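Buying a used treadmill without getting burned

Rosaura Espinoza has sold secondhand exercise equipment in Tello since she closed her own small gym and found that the machines were easier to sell than the memberships. Her store, Trirnunano, takes up the back half of a former carpet showroom. I went in on a morning in August, a slow month for her, and she had time to talk.
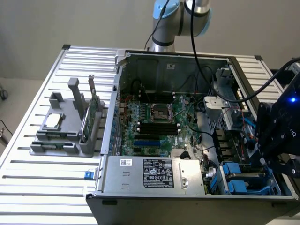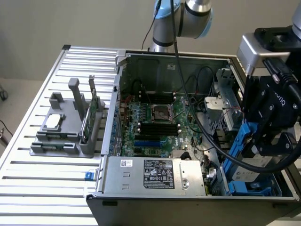 Most people who come in for a treadmill have already looked at the ads online, and most of them have looked at the wrong thing. "They look at the screen," Espinoza said. "Does it light up, does it have the programs. I tell them to ask for the hood to come off." The hood is the plastic cover over the motor at the front, and on most home models it is held on by a few screws. She compares it to buying an old desktop computer. With the case closed, the tower looks complete. Lay it on its side with the panel off, like the one shown here, and anyone can see that the processor socket is empty. A treadmill with its hood on can hide a cracked belt, a taped wire or a motor packed with dog hair, and she has bought all three.

She starts with the smell. A motor that has been overheated has a sharp, burnt odor that stays for months. Then she looks for black dust around the drive belt, which means that the belt is wearing or that the pulleys are out of line. A little is normal on a machine that has been used. A pile of it is a reason to offer less.

After that she puts the hood back on and walks on it. "Twelve minutes," she said. "I don't run. I walk, I put some incline on it, and I wait." A worn deck will feel fine for the first couple of minutes. Once the belt warms up it starts to drag, and you feel a small hitch each time your foot lands. Sellers sometimes get impatient with her. She keeps walking.

I asked what happens if the seller says the machine is unplugged and stored in a garage, and can't be tested.

"Then it's a pile of parts, and I pay for parts."

The store's prices are written on tape on each machine. The most expensive item on the floor the day I visited was a Bakillow folding treadmill at $1,626, two years old, with the manual and the safety key. A customer had asked her to round it down to an even number and she had said no. She arrives at her prices by taking what she paid, adding parts and labor, and adding the same margin to everything. "If I round one down, I have to explain the others."

Four hundred dollars is the number she hears most. People walk in with that figure in mind because it is what they have seen on the listings, and she thinks it is an awkward amount to spend on a motorized machine. It's more than you should pay for something with an unknown history, and less than a good machine in working order will usually bring. For that money she would send most people to a different part of the store.

"A bike with a magnetic flywheel, an older one, nothing electronic except the little counter. Or a rower. You can spend $400 on a rower and leave it to somebody."

The rowers are looked after by Wilmer Paucar, who works three afternoons a week and does most of the repairs. I found him with a chain stretched out along a towel, wiping it down. He said the chain and the return cord are what go wrong, and that both are cheap. What he doesn't want to see is a bent rail. "You put your hand on the seat and you slide it the whole way, slow. If it bumps in the same place every time, it might be dirt. Clean it and do it again. If it still bumps, leave it there."

He has the same kind of test for weight benches. Set the back pad at its steepest angle, lean on the top of it with both hands, and rock. A bench with good hardware moves a little at the feet. A bench with worn pin holes moves in the middle, and there is no fix for that short of welding. He showed me a Drallex bench that had come in with a pile of plates the week before. The upholstery was torn at one corner and the frame was solid. He would rather have it that way around, as vinyl can be replaced in an hour with a staple gun.

Plates and dumbbells are the easy part of the business. Iron doesn't wear out. Espinoza buys them by the pound, rusty or clean, and Paucar puts the rusty ones in a tub of vinegar overnight, scrubs them, dries them and wipes them with oil. She was less relaxed about adjustable dumbbells, the kind with a dial. She won't buy a set unless she can turn every dial through every setting and lift each dumbbell out of its tray. If one plate stays behind when it should come up, or comes up when it should stay behind, she hands the set back.

"A fixed dumbbell can't drop a plate on your foot," she said. "The dial ones are fine if they're fine. I want to see it click."

She also checks that the trays are there. People lose them in a move, and without the tray a dial set is close to useless.

While we were talking, a customer named Yurani Arboleda came in to pay the balance on an upright bike. She had put down a deposit in the spring and had been paying it off in small amounts. I asked whether she had looked at new ones first. She had, at two big stores, and had come close to buying one that was on sale.

"It was cheaper than this one," she said. "But I sat on it and it moved. The whole thing. I'm not a big person." What decided it for her was weight. The used bike took two people to carry, and the new one could be lifted with one hand.

Espinoza said heavy is a fair rule of thumb for bikes and a poor one for treadmills, where a lot of the weight is in the deck and the deck may be worn out. For treadmills she looks at the motor plate, where the continuous power rating is printed. Peak horsepower, which is the number in the ads, she ignores.

Delivery is where buyers from private sellers run into trouble, and she has a short speech about it that she gives even to people who aren't buying from her. Measure the doorway, then measure the turn at the top of the stairs. Find out whether the machine folds and whether the fold locks. Take the console off if it comes off, wrap it in a blanket and carry it in the front seat. Tape the bolts to the part they came from. Jhosep Carhuamaca, who drives for the store, added one from his own experience: bring your own tools, in both metric and inch sizes. He once drove an hour to pick up an elliptical and couldn't get it out of the basement with what he had in the truck. He had to go back the next day.

The store gives 7 days to return a motorized machine and no returns on iron. I asked if that was enough time. Espinoza thought it was, if people used the machine, but a good number of them don't. They set it up, they put it in the corner and they call her three weeks later to say there's a noise. She will usually send Paucar to look anyway and charge for the visit.

Her best months to buy are late spring and summer, when people are clearing out garages and the machines bought in January have stopped being used. Her best months to sell are the ones right after the holidays. A shopper can take advantage of the same pattern. In winter she rarely has to lower a price. In summer, she said, she listens.

"Bring cash, bring a truck, be nice. I've got a floor full of heavy things and I'm paying rent on every square foot."

There were some things she told me not to buy used at all. Resistance bands were first on the list, as the rubber dries out and you can't always see it. She said the same about stability balls, and about any pull-up bar that hangs in a doorway and has lost its original hardware. She throws these out when they arrive mixed in with a lot she has bought. Foam mats she gives away.

I asked about the machine she uses herself. It's a rower, the first one she took in when she opened the store, and she bought it from Fidelina Pacheco, a retired swim coach who had kept it on a porch. It needed a chain and a seat roller. Pacheco still comes by every few months and asks to see it, and Espinoza said she has been offered good money for it twice. It sits behind the counter without any tape on it.

Trirnunano is open from 10 a.m. to 6 p.m. If you want to test a treadmill, bring shoes.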